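Home Tips Workshop Kitchen Small Repairs Contact

Trying out hand-held grippers at a table

These tips come from comparing two pairs of hand-held grippers, the Irier and the Pastine, over a few afternoons in January. Both are held in the fist and worked with the fingers. Try both pairs on the same things, in the same order, or the notes will be no use to you later.

Start with light, awkward objects. A clear plastic cup with a handle is a good first test. Lay it on its side and come at it low, with the fingers open wide before you reach it. Keep the cables running back towards you and away from the part of the table you are working on.

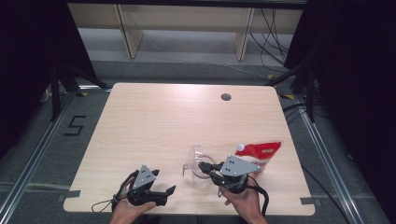 Monique Brunet wrote that she would start with the cup upright, as a beginner tends to push a lying one away before the fingers close. Fair enough. Try it both ways and note which was which.

Weigh each gripper before you begin. The Irier came to 474 g on the kitchen scales with its cable unplugged. A rest every 15 minutes is sensible – a tired wrist makes any gripper feel worse than it is.

Move on to soft things once the cup is going well. A roll in plastic wrapping is harder than it looks, as the plastic slides over what is inside. Bring one jaw up against the side first, then close the other. Squeeze only as much as you need to hold it. Check the joints between objects and wipe the fingers with a dry cloth.
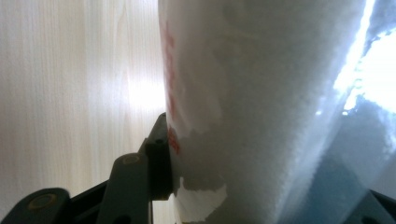
Régis Guillot asks whether rubber pads on the fingers would help with wrapping. They do grip better, but they also catch on loose edges. Cut them short and fix them with double-sided tape so they come off cleanly.

Write down the drops as well as the lifts. We kept a page for each gripper, with the object down the side and a tick or a cross for every try. The Pastine page is still missing its last column.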